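Ticket 383 - Cluvar cell, PC teardown
Status: open
Assigned to: Blagoje Angelovski

Arm stopped twice on the drive step. Log shows force limit, 22 N against a limit of 21. Operator raised the limit to 40 and restarted. Please don't do that - the limit stays at 21 unless the risk assessment is redone. Set back at 2:15.

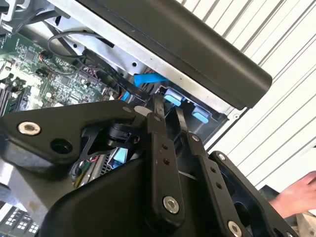

Rule for this cell is hands out before any motion command, even in slow mode. With a hand this close to the gripper plate, the arm stays on hold. Check the blue SATA cable and the black cables for clearance before the next run.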